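Dye bench notebook, August 15, 2025
Madder on cotton, second round
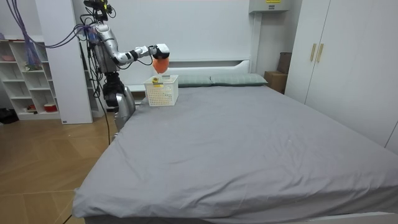
Merle McPhee

Picking up from the alum tests. Short version: the pale, patchy swatches from the first round were a scouring problem and I'm fairly sure of it now. Longer version below so Ye-rin doesn't have to ask me again.

Re-scoured the Harawira sheeting overnight with soda ash, full simmer, lid on. Water came off the color of strong tea, from fabric sold as "ready to dye". Second scour still yellow, third almost clear. Declan says the mill leaves some kind of sizing on and he's seen it before. Would have been nice to know in the spring.

Mordant: aluminum acetate, 200 g for the whole lot, dissolved in hot tap water. Lumpy as ever. Strained it through an old pillowcase, worked better than the sieve. Left the yardage in and turned it whenever I walked past, so not very evenly. Wheat bran bath after. Smells like breakfast, then it doesn't.

Dye pot: the Jera root, ground, soaked and rinsed first to get rid of the yellows. Rinse water kept in the lidded bucket under the sink, DO NOT TIP, I want it for the wool ends. Brought the pot up very slowly. Held at 71 C. Last time it crept up to 95 while I was on the phone and everything went brown, so I sat with it this time with the thermometer in my hand like a fool.

Results, wet:
Harawira sheeting: proper brick red, even, no tide marks
Petitz lawn: pinker, a bit streaky at one selvage where it folded over itself
Old tablecloth scraps: best of the lot, annoyingly
Unscoured control: same sad salmon as before

They'll drop a shade or two when dry. Not getting excited yet.

Chalk: added a pinch to the second pot only. Color shifted toward red right away, less orange. Our water is soft so this makes sense. Didn't weigh the pinch. I know. Tane, if you run it again please weigh it and write it here.

Still to do
Wash test, hot and cold, with the Flollico liquid and with plain soap
Light test. Half of each swatch under card in the south window, leave until September
Exhaust bath for the wool, probably two dips
Label the jars. Two of them just say "red?" in my writing

Delwyn wants 1000 cm of the brick red for the curtain job. Told her yes if the wash test holds, no promises on matching a second batch. She'd need to take it all from one pot, and our pot won't hold that without crowding. Ask about borrowing the big stainless one. Not the aluminum, it'll throw the color off.

Order more bran. Also the pH strips got damp and are usless, all reading the same green. Tossed them.

Pot is cooling with the cloth in it. Lifting it first thing, gloves are on the hook by the door.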